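Two-arm cell: left gripper marks laptop lids, fingertip height drifts during the shift 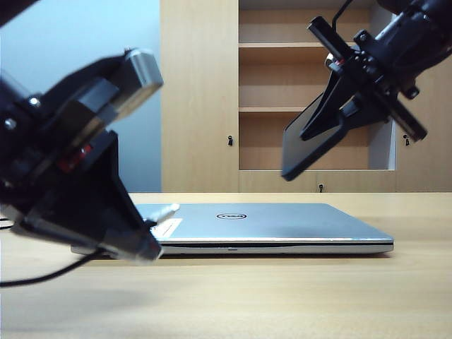 Photo: Liv Sandberg / Uzor bench, Plullcombe

Posted by Liv Sandberg

I look after a two-arm tabletop cell in Plullcombe that handles closed laptops. The left arm goes to the left end of the lid, near the small white label, and the right arm waits over the middle until the left one has finished. The laptop in the photo is a silver Dell, lying closed and flat on the table.

The approach is taught to stop the left fingertip 3 mm above the lid. At the start of the morning it does. After 300 cycles the gap is under 2 mm, and by late afternoon I get light contact and a short scratch next to the label. The right arm, running the same controller version, holds its height all day.

What I have done so far:

Re-zeroed the left arm from its mechanical stops. No change in the drift.
Replaced the fingertip and tightened both retaining screws.
Reduced approach speed from 385 to 100 mm/s. The scratches got shorter. The drift stayed.
Checked the table height at four corners with a dial indicator, morning and afternoon. Same readings.

The log shows code 3398 now and then on the left arm, which the manual lists only as "wrist position warning." The cell keeps running when it appears. I re-teach the point after lunch to get through the day, and I would like to stop doing that.

Is this thermal, or should I be looking at the wrist?

Yogesh Pal

Sounds like heat. Run it for half an hour before teaching and see. We had the same on an older machine and a warm-up cured it.

Naledi Naidoo

Warm-up may hide part of it, but I would check the cable first. In your photo the left gripper's cable drops down and runs across the tabletop. The thin one on the right gripper goes upward. That is a real difference between an arm that drifts and an arm that does not.

A cable that drags on the table pulls on the wrist a little at every approach. If the wrist clamp is slightly loose, each pull turns the housing by a very small amount, always in the same direction. With a long finger, a small rotation at the clamp becomes a visible height change at the tip. It would also fit the warning code, although I don't have the manual for your controller.

To test it:

1. Stop the cell, lock out the drive power and let the arms settle on their brakes. Support the left gripper before touching any wrist screw.
2. Draw a fine pencil or paint-marker line across the joint between the wrist flange and the gripper housing.
3. Close up, restore power and teach the approach point with a feeler gauge on a scrap lid.
4. Run 300 cycles with the cable as it is now.
5. Lock out again and look at the line. If the two halves no longer meet, the clamp is slipping.
6. If they still meet, put the dial indicator on the gripper housing and then on the fingertip, at the same taught position. A change at the tip only means the finger mount. A change at both means a joint further up the arm.

If the clamp is slipping, take the screws out, clean the faces with alcohol and refit with new screws. Tighten in a cross pattern, in two passes, to the torque given for your flange. Do not guess the torque from the screw size, as some of these flanges are aluminum and the threads strip early.

Then move the cable. Give it a loop at the wrist long enough for full rotation, clamp it to the forearm above the loop, and take it up off the table. Jog the wrist to both limits by hand speed and watch the loop. It should never go tight and never touch the laptop. Re-teach the point last, after everything is tight.

One more thing — stop re-teaching at lunch while you are testing. It erases the evidence every day.

Shalini Bhatt

Agree with Naledi. I would add that slowing the approach mostly changes how hard it touches, so I'd put the speed back once the drift is fixed. Until then, teach 6 mm instead of 3 if your process can stand it.

Also check whether the tool weight is entered correctly for the left arm. At our Zeltalville site someone changed fingers and left the old payload value in. The arm sagged at low speed and we spent a week on the mechanics.

Liv Sandberg

Marked the flange as described and ran 300 cycles. The line is off by the width of the marker. Payload value was correct. New screws are on order, and the cable is tied up along the forearm for now. I will post the height readings when the clamp has been redone.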